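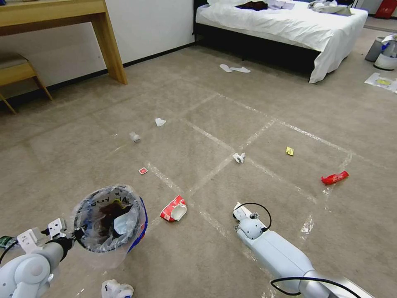
Corbeille ronde à bord bleu, sac transparent en place, chambre moquettée.

Accueil | Hôtellerie | Corbeilles et sacs | Entretien des sols | Contact

Corbeille de chambre Vidgate, ronde, réf. 453

Corbeille ronde à poser, sans couvercle ni pédale, pour chambres d'hôtel, résidences et petits bureaux. Contenance utile : 12 litres. Le bord bleu sert de repère visuel sur les revêtements clairs et reçoit le rabat du sac. La cuve est d'une seule pièce, fond plat, sans angle intérieur. Nettoyage à l'éponge humide et au détergent neutre ; les solvants et les poudres abrasives ternissent le bord.

Le modèle est prévu pour des déchets secs et légers : mouchoirs, gobelets en papier, emballages individuels, étiquettes. Ne pas y vider de cendrier. Pour les liquides et les restes alimentaires, voir la gamme Trurnbridge à cuve fermée.

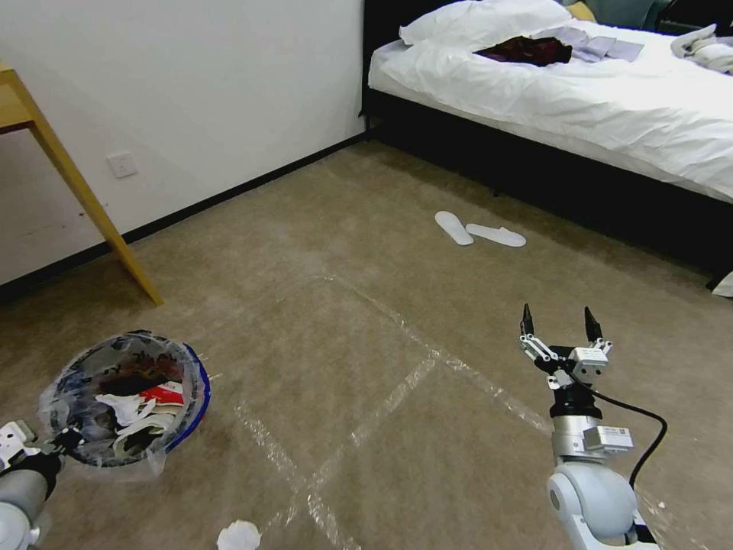 Le sac se choisit plus haut que la cuve. Compter 5 cm de rabat au minimum sur tout le pourtour, faute de quoi le film glisse vers le fond dès que la charge augmente. Le sac transparent permet de contrôler le contenu avant l'enlèvement : mouchoirs ou papiers blancs, morceau d'emballage imprimé rouge et blanc, débris sombres en dessous restent identifiables sans rien manipuler. Les bords du film retombent librement sur les côtés ; un anneau de maintien est proposé en option pour les établissements qui préfèrent un sac masqué.

Mise en place : ouvrir le sac, chasser l'air vers le fond, rabattre le film par-dessus le bord, puis lisser à la main. Remplacer le sac à chaque recouche, ou dès que le contenu atteint le bord. Ne pas tasser.

Emplacement conseillé : près du bureau ou de la table, à l'écart du passage entre le lit et la porte. Sur moquette, la corbeille se pose directement, sans patins. Lors du ramassage au sol, l'approcher des déchets et traiter d'abord les papiers et gobelets ; passer l'aspirateur ensuite. Les petits sachets et fragments de film plastique se ramassent à la main, car ils obstruent les brosses étroites. 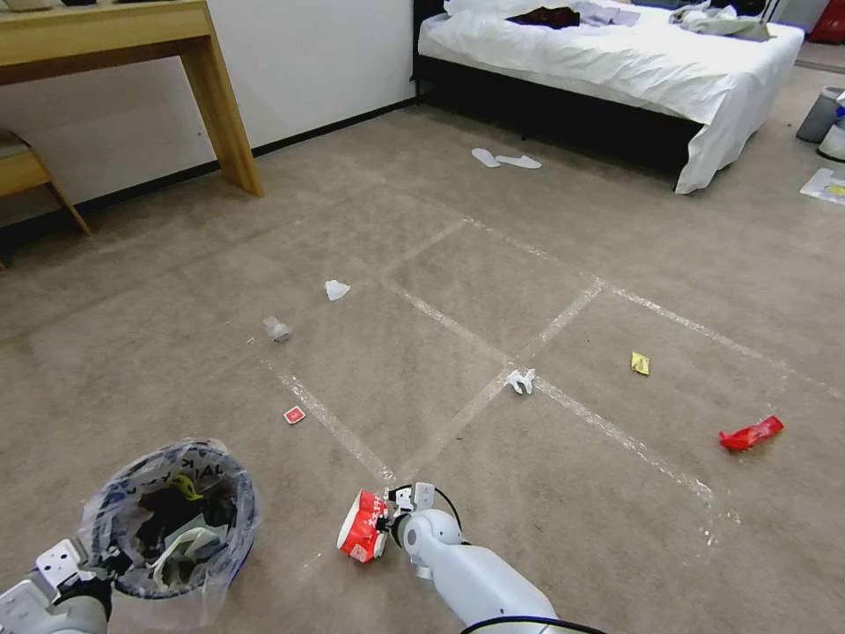 Conditionnement et commande

Vendue par lot de 2 corbeilles identiques, emboîtées, sous carton. Sacs non fournis.
Accessoires : anneau de maintien, sacs transparents en rouleau.
Distribution : Altıntaş pour l'hôtellerie, Brollonport pour les collectivités.
Prochain réassort du coloris bleu : septembre.

Partager (12) | Commentaires (2)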